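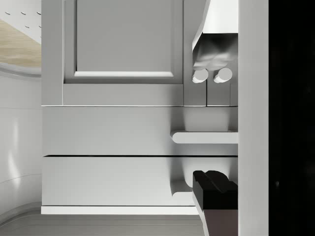 Mei-kuen Lo wrote in to ask why the winter log counts distance and takes no notice of pace. It seemed unfair, she said, that a slow half hour with the radio on should go in the same column as a hard set of intervals, and she wondered whether next year's log could have two columns.

It could, and it probably will. Distance was chosen four winters ago because it was the easiest thing to copy off the monitor at the end of a session, and also because the people we most wanted on the machines were the ones who had stopped coming when the boats went away. A pace column might have put some of them off. Most of those people now row indoors through the whole winter, so the case for keeping it out is weaker than it was. If you have a view, write it in the back of the log book, where there is already a page for it.

The total for this winter was 2,199 kilometres, rowed over 479 sessions. Both are higher than last year. The early morning group did a good part of it, as usual, but the lunchtime sessions have picked up and there were days in the worst of the weather when people were waiting for a machine at half past twelve. If that happens again we will go back to a sign-up sheet. Please cross your name off if you can't make it.

Everyone who passed 100 kilometres gets a sticker for their water bottle. The stickers are in the envelope by the log book, and you can take your own without asking. Juniors had a lower target and their stickers are in the same envelope.

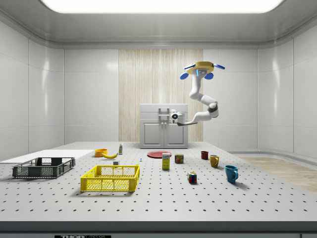 STAKOV, April – The boats go back on the water this month, and the indoor timetable shrinks to match. From now until autumn there will be two coached sessions a week on the machines, one at 6.30am and one at 7pm, with the rest of the time left open for anyone who wants to use them. The midday session stops. The core and mobility class carries on at its usual time and is still free to members.

If you have only rowed on the machines so far and would like to try a boat, put your name down for the spring course. It runs over five outings in a wide four with a coach in the launch, and you need to be able to swim 50 metres in light clothing before the first one. The swim test can be done at any pool as long as somebody there signs the form. People who did the course last year say the first outing felt nothing like the machine and the third one did, which is worth remembering if the first goes badly.

A few things to bring: close-fitting layers, a hat, a spare pair of socks and a drink. Loose hoodies catch on the handles. Gloves are a matter of taste – most of the coaches would say leave them off and let your hands get used to it.

Indoor technique for the summer

With fewer sessions it helps to know what to work on. The coaches have been seeing the same three faults since January. The first is pulling with the arms before the legs have finished, and the cure is ten minutes of legs-only rowing at the start of every session, at a low rate, with the arms straight throughout. The second is rushing forward up the slide. Count one on the way back and two on the way forward and you will soon feel whether you are doing it. The third is setting the damper at 10 because it feels like harder work. It is a heavier stroke and a slower one, and it is hard on the lower back. Somewhere between 3 and 5 suits nearly everyone.

Wipe down the handle and the seat when you finish. The slide rail needs doing too, and it is the one that gets missed.

Machines and money

The winter service came to £1,148, which covered new chains, two seats and a replacement monitor. It is more than we had put aside, and the difference has come out of the money for oars. The older Fashola machine by the door has been kept going for another year but parts for it are getting hard to find, and it will be replaced when it next breaks. If you have rowed on it you will know that it reads slightly generous. Times set on it do not count for the club records.
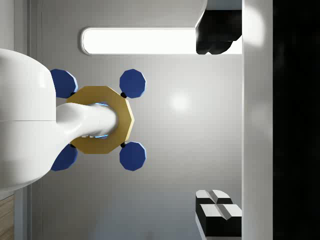
White arm, gold-coloured plate, dark blue discs

Imitz indoor day

Entries are open for the Imitz indoor day, which we have sent a team to for the past six years. The races are over 500 metres and 2,000 metres, with a mixed relay to finish. Juniors race over four minutes. You do not need to be fast to enter, but you should have done the distance at least twice before the day so that you know how to start it. Going off too quickly is what catches people out in the longer race, and the third 500 is where they find out.

Names to Mei-kuen Lo please, with your age group and whether you would be willing to do a leg of the relay. Last year we were short of one woman for the relay and had to borrow from Winduletti, who were very good about it. Lifts can be shared from the car park at 7.45am.

Home Sessions Learn to row Juniors Newsletter Contact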